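trallside-league-results

README and data card, such as it is

Results, lineups and goal times from the Trallside and District Football League, typed up from paper match cards. The league has never been on television, and having entered every card by hand I can see the broadcasters' point of view.

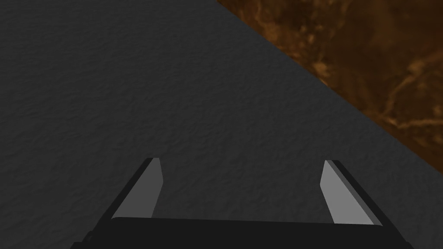
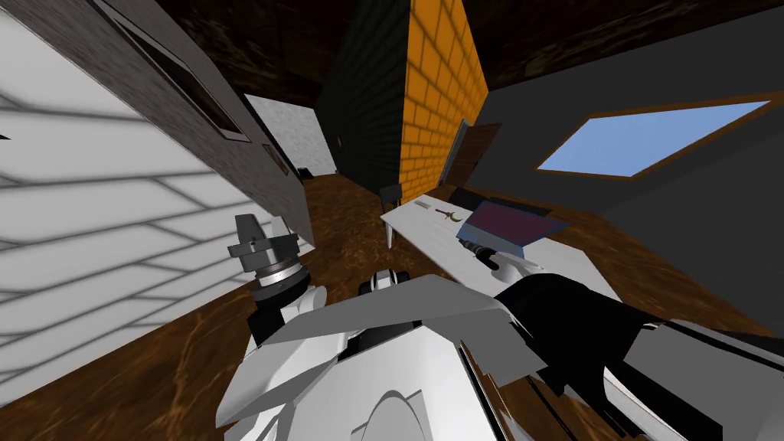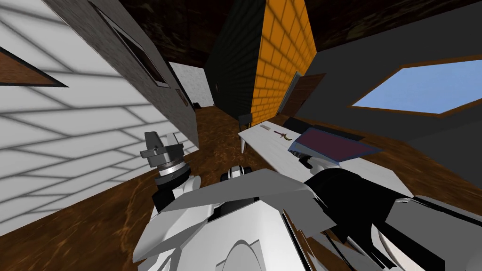
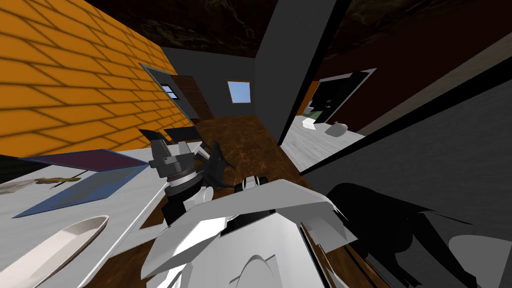 Simulator views, all rendered.

## What you get

634 matches across 19 seasons. One row per match in matches.csv, one row per goal in goals.csv, and a file called players.csv that should be approached with a calm mind.

matches.csv
- season, round, home, away, home_goals, away_goals
- kickoff: local time, as written on the card. Duvell Athletic kick off "after lunch" for most of one autumn. I left it blank.
- referee: surname only
- status: played, abandoned, awarded

goals.csv
- match_id, team, scorer, minute, own_goal
- minute is whatever the referee wrote. If you plot it you will find a remarkable number of goals scored on the exact quarter hour. Please don't write a paper about it.

## Where it came from

The cards were in box files in the league office. Catríona Fitzgerald, league secretary for most of the period covered, lent them to me one box at a time and checked the first 2 seasons against her own notebooks. She found four wrong scores. All four were Utetti Rovers defeats I had recorded as draws, and I want it noted that I only supported them as a boy.

## Known problems

Abandoned matches keep the score at the moment they stopped. Filter on status before building a table or Utetti win the league in a season when they went down.

Awarded matches are entered as 3-0, which was the league rule. No scorers, obviously, though one card lists some anyway.

There were brothers at Duvell who shared a first initial, a position and, according to the opposition, a registration. They have one player_id between them. If you can separate them, open an issue.

Cup games are missing. They were in a different cupboard.

Attendance isn't included. Where it was written down at all it was written down by the home club, and the ground at Duvell doesn't hold what Duvell said it held.

## Using it

Fine for league tables, home advantage, and settling arguments in the clubhouse. I'd be wary of anything that depends on goal minutes. It is no use for betting, unless you've found someone willing to take money on matches that finished years ago, in which case leave me out of it.

Cao, the small table-building script in the tools folder, reads matches.csv and prints standings. It breaks ties on goal difference and then goals scored. The league used a playoff, so for the one season where that matters the script crowns the wrong champions. Duvell have been in touch.

## Updates

New season goes in every July, once the cards are in.

Comments

leftbackforever: Round 4 of the first season has me down for an own goal. It took a deflection.

maintainer: The card says own goal. The card says it twice.

northbank_ned: Any chance of the cup games? My dad scored in a semifinal and we only have his word for it.

maintainer: Waiting on the key to the cupboard.

rovers_til_i_drop: Ran the script without filtering the abandoned games and I prefer your version. Please don't fix it.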